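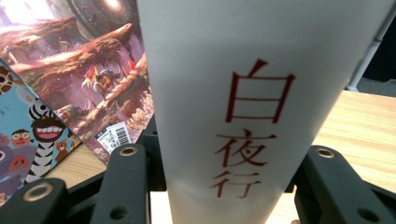

Norneo frosted tumbler, tall, white
Reviewed 27th June
Rating: 4 out of 5
Bought from: Trestach

I read at my desk most evenings and wanted a cup for water that wouldn't take up half the surface. The mugs I had were too wide to fit next to my books. This one is tall and narrow, a little wider at the top than at the bottom, and it stands on a shelf or beside a stack of paperbacks without crowding them.

The finish is matte and slightly see-through. In strong light you can tell how full it is. In the evening you mostly can't, and I have filled it too high more than once. The surface doesn't show fingerprints, and that was my main complaint with the glossy Gaber cup I used before.

I picked the version with the three characters 白夜行 running down the side in dark red. It's the title of a Keigo Higashino mystery novel in Chinese, usually called Journey Under the Midnight Sun in English. The lettering is in a serif style and reads from top to bottom. There's no other decoration on that side, so it looks fine next to book covers with a lot of color in them.

Washing: I do it by hand with a soft sponge. The print hasn't faded or scratched after 25 washes. A regular bottle brush reaches the bottom, but my hand doesn't, so you will need a brush. Tea left a light stain after I forgot it overnight. Baking soda took it off.

Hot drinks are not its strong point. The outside gets too warm to hold comfortably for the first 7 minutes or so, and there is no sleeve in the box. I use it for water and iced tea now.

Stability is okay. When it's full it stays put. Empty, it will go over if you catch it with a sleeve.

Shipping was slow. I ordered it with a Telia coaster and the two came in separate boxes, the coaster a week later. Both arrived in one piece.

I took off a star for the heat and for the missing lid, which the store says will be sold separately starting in July. I would buy the cup again for cold drinks.

Good: narrow shape, no fingerprints, clear print
Bad: hot to hold, no lid, needs a brush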